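June 2021

The gripper budget is finished, by which I mean I've stopped opening the spreadsheet. We began in May with 700 euros and a belief that hand-held grippers were cheap because they have no arm attached. Margus Kļaviņa priced two pairs from Plenik before lunch and had spent 87 on spare finger pads by the time I'd found a fork.

Pads are where the money goes. The Kivi ones cost 39 a set and the Flindesell ones 40, so naturally we held a meeting over the difference. I argued for Flindesell. I lost, and the minutes record this at some length.

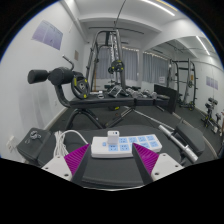 The other line I got wrong was power. I'd put down two grippers, pads, screws and a case, and left out chargers, extension leads and anything to plug them into. Margus added a row called "electricity, the concept of" and left the cost blank for me to fill in.

Wosia, our optimistic name for the next version, gets its own sheet in the autumn. If you're planning something similar, price the consumables first and the clever bit last. And keep Margus away from the checkout page until you've eaten.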